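March, channel notebook, Swai

Up since stupid o'clock and very happy about it. The rough cut of episode 4 is done and it flows! Karthik watched it through twice without reaching for his phone, and he reaches for his phone during his own episodes.

What changed: I threw out the long hello. The old opening had me saying who I am, what the channel is, what we did last time, please subscribe. Now we start in the middle of Nazma's story about her first live stream and the title card comes after it. Such a better feeling. Prasanna wants the card shorter still. Will try it both ways.

Sound: the lapel mic is fine if I keep my scarf off it (note to self, scarf OFF). The room hum is gone with the low cut at 400 on the small mixer. Dale, if you read this, you were right about the mixer and I owe you lunch.

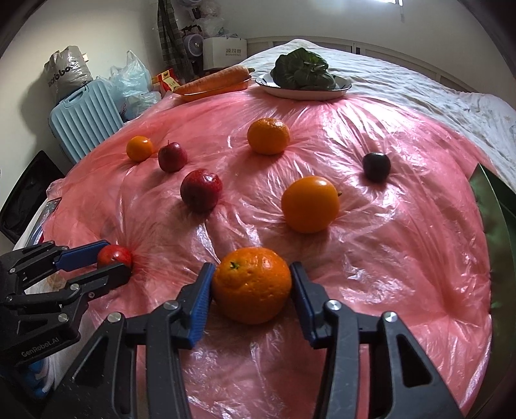 Orange and apple, blue grip pads.

Numbers, for the record. Episode 3 passed 1,000 views overnight, our first one ever to get there. I did a lap of the kitchen. Most of them came in from the Skivside newsletter, so thank you Rozália for sending it over to them. The comments are lovely too, mostly people asking how Nazma got started and whether she kept her day job (she did, until last spring). That's a whole episode right there and I've put it on the list.

Asel wrote back about the sponsor read. They're fine with us using our own words, we just have to say at the top that it's paid. Good, I'd want to do that anyway. Draft script is in the shared folder, please scribble on it.
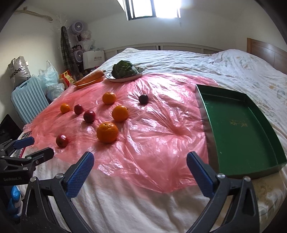 Thumbnails next. The one with Nazma mid-laugh beats the posed one by miles, and I love that, it looks like her. Text on it down to three words, big enough to read on a phone. Karthik's yellow is growing on me.

Still to do:
captions, by hand this time, the auto ones turned Ivulura into "a dollar a"
ask Rozália if she'll do the community talk episode
export at the smaller size, the last upload took all evening
back up the cards before anyone wipes them (me)

Going to watch it once more with headphones and then breakfast.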